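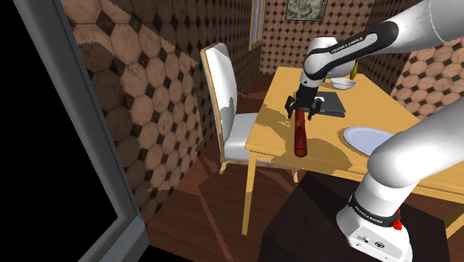 Uvgate: The Complete Variety Hour, 12-Disc DVD Set
Hnatiuk Home Video
Region free. NTSC. Color, with the first season in black and white as it aired.

Back in stock, finally. One pressing of 4,000 and we have 1,447 left in the warehouse as of this morning. Hnatiuk says no repress planned. They said that last time too, but still.

If you grew up with Uvgate you know what you're getting. Opening number, monologue, two guests, the kitchen sketch, closing number with the whole cast on the stairs. If you didn't, start with disc 4. That's where the writing settles down and the band gets bigger.

What's in the box
All five seasons, plus both holiday specials
2,218 minutes total, not counting extras
The lost pilot, from a collector's tape (rough picture, sound drops out in the second half)
Outtakes reel, mostly from the kitchen sketch
Printed episode guide with air order and guest list
Audio commentary on six episodes

Picture and sound
Seasons one and two come from film copies made off the studio monitor, so expect some flicker and soft edges. Season three on is from the original videotape, cleaned up by Amitz. Big step up from the old VHS. Mono sound thoughout, which is how it was made. English captions on everything except the pilot.

Music edits
Asked about this a lot. Nearly all the songs are here. Three guest numbers in season four are out, rights couldn't be cleared. The episode guide marks which ones. The closing number is complete in every episode, including the long one from the second holiday special.

About the Jirincombe episodes
The show moved to the Jirincombe Theater for half of season three while the studio was being rewired. Live audience, much louder, smaller stage. Those episodes were never in the syndication package so most people haven't seen them since first broadcast. They're on discs 6 and 7. The camera work is a bit wild. Great crowd though.

Packaging
Hard slipcase, four plastic keep cases inside, three discs each. First batch had a misprint on the spine of case two (seasons switched). Discs inside are right. We can't swap cases, sorry.
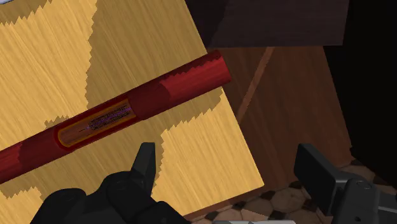 Can I buy the seasons separately?
Only the full set is available. Hnatiuk put out season one alone a while back, but it's long gone and didn't have captions or commentary.

Shipping and returns
Ships in a padded box, usually next day if you order before noon. Orders over the holidays take longer, get it in by early December. Unopened sets can come back within 30 days. Opened sets, we replace bad discs only, just tell us the disc number and what it's doing. Please dont send the whole set back for one disc.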